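Speaker notes – student robotics evening, Kilus workshop
Talk by Corrado Sartori. Keep to 20 minutes, questions after.

Start slowly. Thank the school for the chairs and the projector. Say who we are: the Kekix group, four students and me, and we meet on the evenings when the workshop is free.

Explain the name of our project. Priston is the gripper, Rinaldi is the software which closes it. Many people mix the two, so say this twice. The software was written by the second-year students and it is still not very tidy.

First point. In October we wanted to win the sorting competition, and we thought mostly about speed. The rules give 3 points for an object placed whole and take away all of them if it is crushed. We had read this rule, but I think we had not understood it. Tell the story of the paper cup. Wait here, people usually laugh.
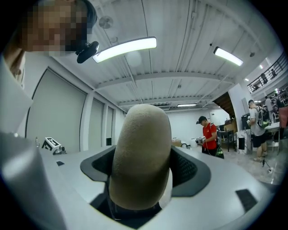

Second point, the soft finger. We spent the longest time on this part, and it is the part I want the younger students to ask about. A hard finger is easy to draw and easy to make, but it touches the object in one small place. With foam the contact becomes wider and the force is shared. Look at the tip, how it is rounded and a little fuzzy, and at the black trim which opens like a collar at the base. Ask the room: which of these two would you change first, and why? Take two or three answers, do not correct them at once.

Third point, testing. Our aim is 1,000 closings before we trust a new finger. Say clearly that this is our own number and it does not come from a book. The log sheet must be filled by hand, also when the test is boring. If someone asks about money, the foam is the cheap part and the motors are not.

If there is time: the mistake with the left and right signals. If there is no time, go directly to the invitation. New members can come without experience, they only need to bring a notebook and closed shoes.

Last thing, remind them to put back the chairs.

Last updated: Fri 25 June
4 comments · 20 shares
© Kekix student robotics group – Contact – Back to top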